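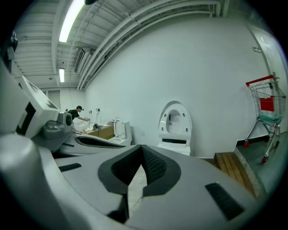 L'atelier d'Ilton : une pince à main au premier plan, et au fond le coin sanitaires et le chariot à poignée rouge.

Qui sommes-nous ?

Timus est une petite maison qui s'occupe d'une grande question, celle qu'on nous pose à chaque repas de famille : alors, ces robots, ils font le ménage quand ? Nous aimerions bien répondre « en juillet », mais il faut être patient (et nous le sommes devenus, à force !).

Notre métier consiste à regarder de très près les gestes que tout le monde fait sans y penser : relever un abattant, vider un carton, poser un panier dans un chariot, remettre un article à sa place dans un rayon. Nous les faisons d'abord nous-mêmes, pince en main, parce qu'on comprend mieux une corvée quand on doit s'en sortir avec deux mâchoires au lieu de dix doigts. Ensuite seulement, nous confions le geste à un bras automatique, et nous notons ce qui se passe, même quand ce n'est pas glorieux.

Notre catalogue compte aujourd'hui 70 corvées, de la maison et du magasin. À ce jour, les machines en réussissent 41 de façon assez régulière pour que nous osions inviter des visiteurs. Pour 13 autres, cela dépend beaucoup de la journée, de la lumière et de l'objet. Le reste nous résiste encore, à commencer par tout ce qui est mou, glissant ou mal rangé, autrement dit une bonne partie de la vie domestique.

Nous travaillons sur deux sites, l'atelier d'Ilton et le local de Pirkier, plus petit mais mieux chauffé. Le projet Dobson, consacré aux salles de bains, occupe une bonne part de nos journées et nous y sommes très attachés.

Si vous tenez un commerce, une résidence ou simplement une maison bien remplie, écrivez-nous, racontez-nous la tâche qui vous pèse le plus. Nous répondons à tout le monde, parfois un peu longuement.

Page mise à jour le 6 mai 2020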